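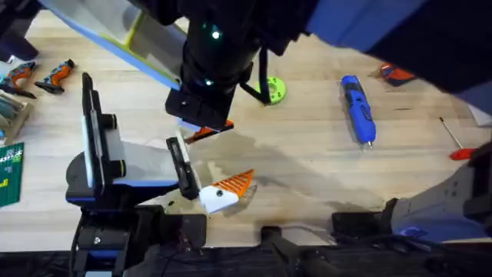

nerea_paredes wrote:
Okay but episode 173 is where the dub gets good, and I will keep saying it until people stop quitting at the bridge arc!! The new voice for Ukon comes in right after the recap and he's so much warmer. You can hear him smiling in the ferry scene.

tidepool
Posts: 249
Agree on Ukon, disagree on everything else lol. The dub cuts the crickets under the ferry scene. I had both versions going in two tabs like a maniac and the sub has this whole bed of night noise that makes the quiet bits feel huge. In the dub it's just piano.

But yes, the smile. I'll give you the smile.

marinsub
Posts: 2,528
Wait, which dub are we talking about? There are two of Skultside up to the end of the harbor arc. The old one has the guy who says "captain" like he's ordering lunch (I love him, fight me) and the newer one starts over from episode 1 with a different script. If you're on Kamton you get the new one by default and you have to go into audio settings for the old one. 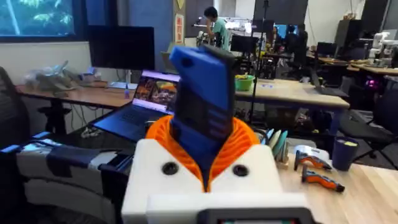 The script change matters more than the voices for me. In the old dub Ukon tells his sister he'll be back before the lamps are lit. In the new one he says "soon." Soon! The lamps come back forty minutes later and that whole payoff is sitting there with nothing under it.

nerea_paredes
Oh no. I've only heard the new one. So the lamps shot is a callback??

marinsub
Nerea I am so happy for you right now. Go watch it again.

halfpastgull
Posts: 173
Counterpoint, the sub says "soon" too. I don't speak Japanese well but I've listened to that line a lot and there's nothing about lamps in it. The old dub writers put that in themselves. Great line! Just don't tell people the new dub broke something.

tidepool
Hmm. My subtitles say "before dark."

halfpastgull
Different subtitle track then, mine are from the discs. "Before dark" would still cover the lamps though, so okay, half a point to marinsub. 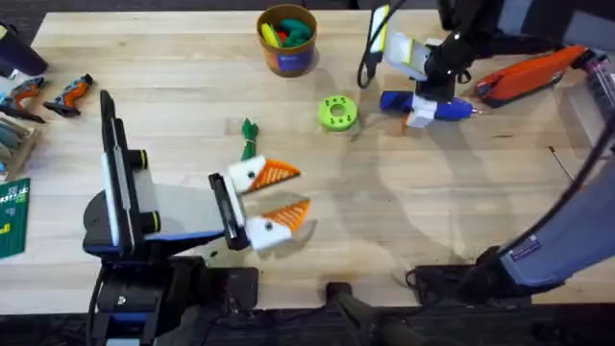

Orange plates on the fingers of the left arm

anselmo_marin
Can somebody settle watch order for me before you all get back to lamps? I finished the bridge arc last night and the list in the sticky puts the two-part festival special next, but Kamton puts it after the harbor. My cousin says skip it completely.

nerea_paredes
Anselmo DO NOT skip it. The lantern fight! The grandma with the oar!

marinsub
After the harbor. The special came out earlier but it has the rebuilt ship in it and you'll be confused about the mast.

tidepool
Before, like the sticky says. Being confused about the mast for a week was half the fun, we had pages of theories in here and every one was wrong.

anselmo_marin
So that's one before, one after, and one yelling. Going with before. Also did everybody see this? Copied from the event page:
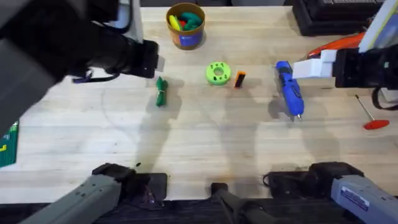 CUESTA, August
The Skultside all-night screening returns to the old Cuesta cinema, starting at 8 p.m. and running until the last person gives up. The harbor arc will be shown complete, subtitled in the main room and dubbed upstairs. The members' poll drew 2,422 votes and the festival special will open the night.

anselmo_marin
Opens the night! Before the harbor! I'm counting that.

marinsub
A poll is not canon. I'll be there though, main room, left side by the aisle.

halfpastgull
Does "dubbed upstairs" mean the old dub or the new one? The page doesn't say and it changes which room I sit in.

nerea_paredes
Asked them, will post when they write back. Rewatching 173 in the old dub tonight and bringing tissues.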